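Kitchen notes – September

Quick one this month, the shelf swap is tommorow and I still have jars to label.

So. Decanting. The bags in the back cupboard have been getting on everyone's nerves, and the shared kitchen at Dravinard is finally moving its dry goods into glass. White powdery stuff first, as that's what ends up all over the counter. 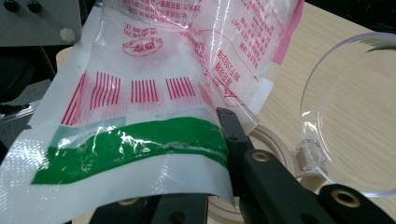
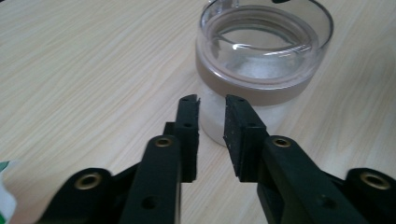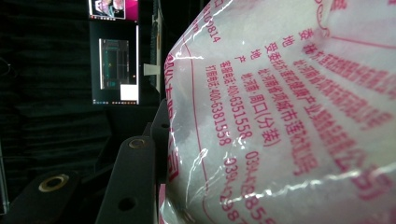

Started with the basics. Glass jars, wide necks, nothing fancy. Wide necks matter more than good looks – you want to get a spoon in, and a hand when it's time to wash up. The tall skinny ones from the Hunance closeout are going to the swap table. Lovely for spaghetti. Useless for anything you scoop.

A few things we learned, in no order.

Wash and dry the jars the night before. All night, lid off, upside down on a rack for the first hour and then right way up. A damp jar makes a lump at the bottom and you'll be chipping at it with a butter knife until spring.

Don't fill to the top. Leave 2 fingers of space.

Pour from a corner. Small snip, not the whole top edge – a big opening dumps the lot at once. If the bag is slippery, set it down in a bowl and scoop instead. Slower, but less sweeping.

Keep the printing. Cut out the part of the bag with the name and the date and tape it to the jar, or take a picture on your phone if it won't come off clean. We had two jars of white powder last winter with no labels and Ákos Hajdu put the wrong one in his dumplings. He has asked me to stop bringing it up. If the label isn't in a language you read, write your own next to it in plain words. What it is, when it was opened.

Salt, sugar, starch and flour do NOT share a shelf any more. Salt by the stove, the rest in the left cupboard, starch at the front because people keep missing it.

Half bags. Fold the air out, roll the top down, clip it, stand it in the bin under the counter. Please use the clips. There were about 200 in the drawer last year, I don't know where they go. Check the bin before you buy more of anything.

Scoops – one per jar, and it stays with its jar. Watel dropped off a box of the short-handled ones and they fit inside with the lid on.

Still needed for the swap: wide jars with lids that acutally match, masking tape, a decent funnel. The Won funnel is too narrow, everything clogs. Also a marker that works. If yours has been dry since last year it does not count.

Doors open at 3, tables away by 6. Bring your jars clean, empty, and with your initials on the bottom if you want them back. Leftover jars go in the hallway crate, help yourself.

Next month is spices. Start sniffing yours now, and throw out anything that smells of cupboard.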